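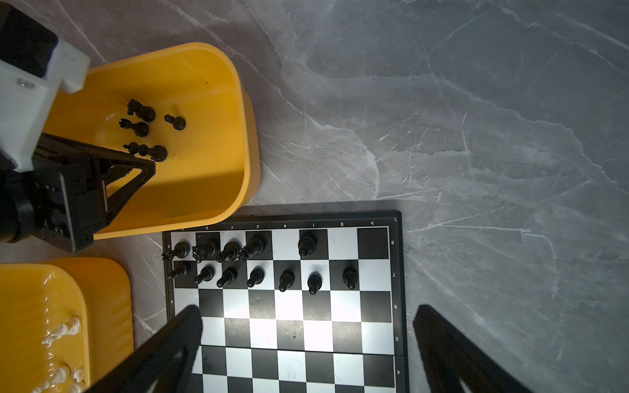 Yellow bin, half in the sun.

Home Stories Archive Submit

Dead Air

Episode 32 and the guest hadn't called in. Yaqin Liao pulled the mic closer and read the sponsor spot again, slower.

"This hour is brought to you by Imex. Imex - logos, menus, signs."

Light on. 7 minutes gone. She had read it twice already.

In the chat, Mao wrote: is this a bit?

"Our guest tonight built the site for Sudano," she said. "The whole site. All the, um, pages."

Phone dark. Almost 400 people listening, more than ever, probaly waiting for her to crack.

She read it a fourth time. Changed a word. Then put her mother in it, the shop in Gisia, the sign her mother painted by hand with the S backwards. How customers came in just to tell her. How she never fixed it.

The chat went still.

The phone lit up. Him - sorry, sorry, wrong time zone, was he too late?

She looked at it buzz its way across teh desk.

"So the S," she said, and turned it face down.

Back to top | Contact the editors | Copyright the authors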